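Gallery: What We're Buying for the Second Bench, and What It Has to Do

October is planning month at Wullik, and this year the bench automation line in the budget finally has real money behind it. We've been looking forward to this one! The page started as an internal folder and grew into something other small shops kept asking to see, so it's public now. We do short-run cable and small device assembly, mostly reworks and kits, and the numbers are our own. Yours will be different.

The plan in one breath: one more arm, one more parallel gripper, a screwdriving setup, and enough table, cable and spare parts to keep it all running through the year. We asked Tadby and Garg for quotes on the arm and gripper package, and Nevholm for tables and fixtures. All of them came back within the week, which made the spreadsheet part almost fun.

Grippers first, as that's where we changed our minds the most. Our original draft had a wide-stroke model with interchangeable fingers for everything from housings down to pins. Lovely piece of hardware, and I still want one. But when we went back through our job cards, 37 of the last 50 jobs involved picking up something slim with a cable on the end of it. Opening width hardly mattered for those. Fingertip surface mattered a lot, and so did being able to get at the pads and swap them without taking half the wrist apart.
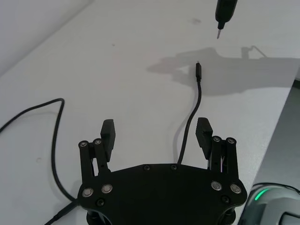

So the fingertip budget went up and the gripper budget came down. We're putting in for 4 sets of pads per gripper, in 2 different textures, and treating them as consumables the way we already treat driver bits. If you've never had a line for pads, add one. It's small money next to the arm, and running out on a Thursday afternoon with a kit half done is a miserable way to learn the lead time.

Cables deserve their own paragraph (they're most of our work, after all). A rigid part stays where the fixture puts it. A cable has opinions about where it wants to lie, and every quote we read assumed rigid parts. When you compare cycle times from suppliers, ask what the part was. We sent both arm suppliers a box of our own leads and asked for timings on those. Garg's test report was slower than their brochure and much more useful, and it's the one we planned from.

On the screwdriver: electric, with a torque readout we can log, and a bit change that one person can do standing up. We looked at an automatic screw feeder and left it for next year. It would be wonderful for long runs. We don't have long runs, and each new screw size would have meant a changeover kit. The money moved across to a second driver of the same type, so bits and chargers are shared and there's a spare on the shelf.

Tables are where I got carried away. Nevholm will make a top in nearly any color, and I spent a happy evening with the swatches. We settled on plain white for the new bench. It wipes down easily and a dropped black screw shows up right away, though dark parts do throw our lighting settings off a bit, so there's a diffused overhead lamp in the plan as well. Get the lamp quoted together with the table. We did them separately the first time and paid for two deliveries.

A few smaller lines that are easy to miss:

Strain relief and cable routing for the arm itself. Clips, sleeves, a bit of drag chain. Cheap, and always forgotten.

Spare fasteners for the gripper mount. Ask the supplier for the full list with sizes before you order, and keep a bag in the drawer.

Training hours. We've written in paid time for everyone on the bench, including people who don't plan to program anything. They're the ones who spot a bad grasp first.

Floor space. Measure with the arm at full reach and then measure the aisle again.

A service visit in the first year. Tadby includes one, Garg charges separately. It evened out the two quotes more than we expected.

The one open question is whether to buy the arm outright or lease it. Leasing leaves room for the nicer lamp and the second driver in the same quarter. Buying is cheaper over the whole term if the work holds steady, and our order book says it should. I lean toward buying. The spreadsheet has both versions side by side, and the difference is smaller than the arguments we've had over it.

Orders go out once the lease question is settled, table first, as it has the longest wait. More pictures will go up when the second bench is bolted down and running. I can't wait to see it work through its first box of leads!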